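Monday, Tritemlow build notes

9:10. Pulled latest. Song deck still crashes on hero swap if the swap lands on the same tick as a spell resolve. Repro is solid now: Fondex map, swap at 4 mana, cast Hush, boom. Stack trace points at the aura cleanup again. I was sure we fixed that in August.

9:40. Not the aura cleanup. The aura list is fine, it's the minion list that gets walked while the swap handler is removing from it. Zerrin Keskin called this one weeks ago and I argued. Sorry Zerrin. Copying the list before the walk, ugly but it holds. Left a TODO.

10:15. Ran 100 bot matches, Song vs Song. No crash. Frame time a bit worse on the copy but only when the board is full. Can live with it for the playtest build.

10:30. Balance numbers off the same batch. Song wins 58 of the 100 from the left seat. Should be even in a mirror!! So either the left seat acts first on ties (likely) or the bots path differently by side (hope not). Check tie order in the resolver before touching any card values. Nobody nerf Hush yet please.

11:20. Tie order confirmed. Player slot zero always resolves first. Been like that since the prototype I think. Options: coin flip per match, alternate per tick, or resolve both and apply after. Third is right and also the most work. Going with alternate per tick for now, behind a flag. Replays need the flag saved in the header or they will desync, dont forget.

12:05. Forgot. Replays desynced. Header bumped, old replays now refuse to load with a proper message instead of hanging at the loading bar.

1:30. Stevovgate arena. Lighting pass is in and it looks great at dusk, too dark at night. Enemy health bars dissapear into the gate stone. Asked for a thin outline on the bars instead of brightening the whole map, the mood is the good part. Also the gate banner clips through the left tower when the wind is up. Low priority, log it as 833.

2:15. Chat. Emote wheel eats the first click after tabbing back in. Same thing in the deck builder, so it's the focus handler and not the wheel. Zerrin is in that file anyway, handed over.

2:50. Inventory screen. Current layout is one long scrolling strip and testers keep losing cards in it. Want fixed slots, with empty ones drawn so you can see how much room you have left. 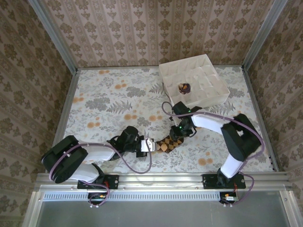

Loot chest for the new inventory. Lid goes, it only slows people down, so the chest is always open and the slots are the whole interface. Same idea as the white cardboard box with the dividers: small square compartments, one item in each, and the one with something in it gets picked out straight away even with all the others bare. That's the read I want at first glance for a new player with a single card. Drag and drop snaps to slot, no free placement, no stacking in v1. Slot borders pale, item art dark, check contrast on the cheap monitor.

3:45. Slots drawing. Snap works with mouse, controller jumps two slots on a diagonal. Probably reading the stick twice.

4:20. It was reading the stick twice. Fixed. Hover sound now fires on every slot you cross and it's unbearable, cut it to filled slots only.

5:05. Branch pushed, flag for tick order defaults ON. Still open: health bar outline, 833, focus handler, proper simultaneous resolve. Rerun the mirror batch overnight with the flag on and write the seat split here before anyone opens the card sheet.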